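Telley compares three grippers on plate and dish rack task

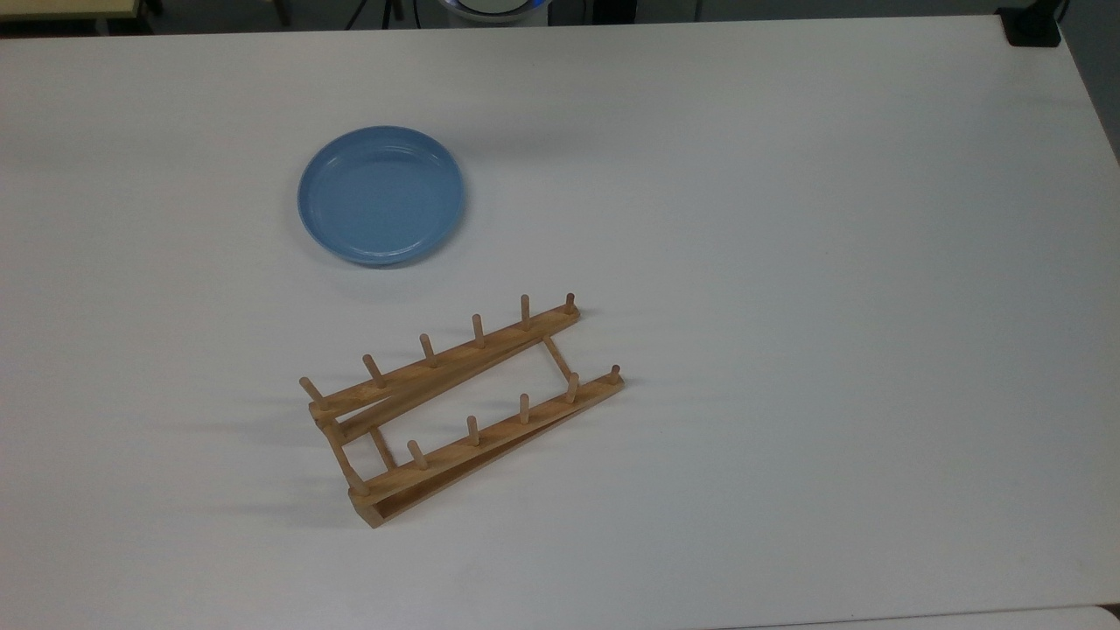 Same table, same arm, three sets of fingers

Telley, which fits out automated kitchens for hospitals and schools, has finished the first part of a gripper comparison at its workshop in Rinholm. The company ran three grippers through the same job: pick up a light blue plate from a white table and stand it between the pegs of a wooden dish rack.

Each gripper made 289 attempts, with the arm, controller and camera settings left unchanged. The plate started right side up, and its position on the table was changed between runs. A run counted as a success only if the plate was upright in the rack five seconds after release.

The first gripper was a parallel model from Mekgate with flat rubber pads. The second, also from Mekgate, has the same body but narrower fingertips with a shallow groove cut across them. The third was a soft two-finger gripper built by Thygesen, a small workshop that until now has mostly supplied fruit packers.

The grooved fingertips did best overall. They slid under the raised rim more reliably than the flat pads, and the plate turned less in the grip on the way to the rack. Telley said the flat pads lost most of their points at the pickup, where they tended to push the plate along the table before closing on it.

The Thygesen gripper rarely failed a pickup but had trouble at the other end. Its fingers are wider than the Mekgate ones and often touched a peg as the plate went in. In a number of runs the rack moved far enough that the plate came down on top of the pegs. The workshop has offered to send a slimmer set of fingers for a second round.

Speed was recorded but not scored. The two Mekgate grippers took nearly the same time per run, and the soft gripper was slower because its fingers need longer to open fully.

The camera caused problems for all three. Light coming from one side throws the shadows of the pegs across the rack and onto the white tabletop, and the software sometimes took a shadow for the edge of a rail. Telley changed the detection threshold after a trial session and threw out the 60 runs made before the change. Those runs are not part of the published totals.

Wood was chosen for the rack because it is light and shifts easily when bumped, so a bad placement shows up at once. The company's own kitchens use steel racks that are bolted down, and it expects fewer failed placements there.

A second round is planned for February. It will add glasses and bowls, and the rack will be set at different angles to the arm. Telley also wants to test a second camera mounted to the side of the table, which it says should help with the shadows. Mekgate will supply a new version of the grooved fingertips with a harder coating, after the current pair showed wear along the groove toward the end of the runs.

The results table and the settings used for the arm can be requested from Telley's Rinholm office.

Contact the newsroom | © 2025 | All rights reserved | Back to top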